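Wednesday, late, tea gone cold beside me

I have been meaning to write this down properly since before supper, and now the dishes are done and the house is quiet, so here goes. The day went to rules. I wanted the written practice for the Zallar table finished by the end of June and I'm beginning to think I'll make it, which is a happy thing to be able to put in a diary for once.

The sheet started out as a scrap with a few lines on it (stop button within reach, sleeves rolled, no coffee on the table) and over the spring it has grown into a proper little document. I'm fond of it, silly as that sounds. I can still tell which lines were written in a temper. "Put it back where the tape says" is one of those. So is "Do not name a file 'final.'"

This morning I read the whole thing out loud to myself before anyone came in, the way I used to read my school papers, and it is amazing how quickly a bad sentence shows itself when you have to say it. There was one about "ensuring that all items are appropriately located prior to commencement," and I got to the end of it and had no idea what I was asking anyone to do. I had written it myself! It now says: "Set the table before you arm the robot. Hands off once it is armed." Much better. I felt lighter all the way through my second cup of coffee.

Then came the long part, the part about people standing near the arm. I've always liked having somebody close by during a run, because you hear things and notice things from a stool that you'd never catch from a screen, and I don't want a rule that chases everyone off to the far wall. But close by and reaching in are two different matters, and the old sheet ran them together. The new wording says a person may be at the table while the arm is powered and held, may reach over the table only after calling "hold" and hearing "held" back, and steps behind the floor line before anyone calls "free." Three words to learn, and I tried them on my own tongue for a good while to be sure that no two of them sound alike when a fan is running. Held and hold are closer than I'd like. I have a note to myself to try "parked" tomorrow and see if it feels natural.

I also cut the speed to 47 percent for any run in kitchen setup, on account of the dishes. That has been the habit since winter anyway, and a habit that everybody keeps and no page mentions is the sort of thing that gets lost the first time a new person comes on.

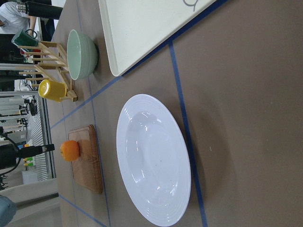 Should the plate go back to exactly the same spot before every run? Only for the comparison runs; for everything else it should land anywhere inside its own taped area, a little different each time, so the robot doesn't learn one lucky spot by heart.

I put that in the sheet nearly word for word, in the section on resetting, and then spent far too long deciding whether "a little different" is a rule at all. A strict person would say it isn't. I can hear the strict person in my own head, and she has a point, because if you leave it to taste then everybody drifts toward whatever is easiest to reach. So I added a line saying that the person resetting should change one thing they did not change last time, and write down which thing. It's gentle, but you can check it afterward, and being able to check it is most of what I'm after.

The logging section took the whole stretch after lunch. Hallolero keeps the run records for us and takes notes of up to 500 characters, which sounded stingy to me until I went back through the old entries and found that most of them said "ok." So the limit was never our trouble! I looked at run 207 for quite a while, because the note there just says "weird," and I would give a great deal to know what was weird about it. The new sheet asks for what the robot was told to do, what it did, and what you touched afterward. If a run is stopped, the note says who called it, by role, and at what point. And nobody is ever asked to explain why they stopped a run before it gets saved. I feel strongly about that one. If stopping costs you an argument, you'll wait half a second longer next time, and I don't want anyone waiting.

There was a small tussle (with myself, again) over the Jarman checklist, which we borrowed from when we started and which is very thorough and very long. I have kept its order, tools first, then surface, then objects, then people, then power, because it is a good order and I've come to do it without thinking. I've left out its pages on conveyor belts. We do not have a conveyor belt. I did leave in the bit about checking that every cable has slack at full reach, and tomorrow I want to walk the arm out slowly to each corner and look for myself.

Left for the rest of the week: the fruit rule (how long the real produce can stay out, and who throws it away), the paragraph on washing dishes before they go back in the cupboard, and a decent title. It's been called "Table Sheet" so long that it may just have to stay that way. The people at Hotport have asked for a copy when it's done, and I was so pleased that I went straight back and fixed all my commas.

Printer is out of black, so pick some up on the way in. Nine o'clock start, and bring the good marker.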